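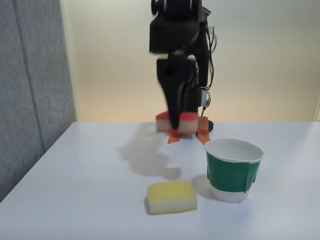
The white table, with the red-and-white sponge, the yellow sponge and the cup.

Which sponge for a glossy white tabletop?

Posted August 17, 2022 in Kitchen & Cleaning
16 replies (showing most helpful) | Share

tablemartyr

I've recently become the owner of a plain white table, a decision I made in the shop in about the time it takes to choose a muffin. It's a Dalletti, it has a slight gloss to it, and it records every event that takes place on it. Tea, mostly. Also newsprint, turmeric, and one mark whose origin I've decided not to pursue.

My trouble is the sponges. I own two kinds, a red and white one and a plain yellow one, and my household is split on which is allowed near the table. One camp says the coloured layer on the red one will scratch the finish, or leave pink behind, or both. The other camp says a sponge is a sponge and could we please eat. The leaflet that came with the table says to use "a suitable cloth or similar", so thanks for that.

I've been using the yellow one with dish soap. The tea comes off but I get a greyish haze when the light's behind it, and I can't work out if that's soap or if I've already wrecked the surface. Is there a way to tell? And does anyone know if the red ones lose their colour? I rent in Clarnodham and the water here is hard enough to chew, if that matters.

Share | 2 comments

hardwater_673

It matters. I'd bet on soap and minerals before damage. Wipe a patch with warm water and a little white vinegar, rinse it with plain water and dry it with a clean tea towel. If the haze has gone, it was residue. If it's still there and you can feel it with a fingernail, you have scratches, and you also have my sympathy and a good reason to buy a tablecloth.

(Don't try the vinegar if the top turns out to be stone or has some special finish. You didn't say what it's made of, and I'm guessing the leaflet calls it "a suitable material or similar".)

As for the sponges, feel the coloured layer. If it's soft foam all the way through, it's no rougher than the yellow one. If one side is a scouring pad, keep that side up and away from the table. For colour, soak it in a white bowl of warm water for an hour and look at the water. Mine went faintly pink the first time and never again. I'd do this before letting it sit on anything white overnight, which is how I came to have a small pink rectangle beside my kettle for most of October.

Use far less soap than you think, too. A drop in a bowl of water is plenty for tea.

Share | 2 comments

crumbs_again

Just get the Flarno cloths from Gill. Bin the sponges. They're full of germs anyway.

Share

old_laminate_lover

I wouldn't bin anything yet. Wring the sponge right out and stand it on its edge to dry, and change it when it starts to smell like a pond. The same goes for the cloths, which people seem to think are born clean and stay that way.

Agree with the vinegar test, though do it somewhere out of the way first. The corner nobody sits at is good. For turmeric I use bicarb and water mixed to a paste, left on for a few minutes and lifted off with a damp cloth, no scrubbing. It took some 16 goes over a fortnight to shift mine, and there's still a faint yellow glow at dusk that I've chosen to regard as a feature.

Also, coasters. I know. I don't use them either.

Share | 0 comments

We use cookies to remember your preferences. Accept all | Manage settings

Get the weekly household tips newsletter. Enter your email to sign up.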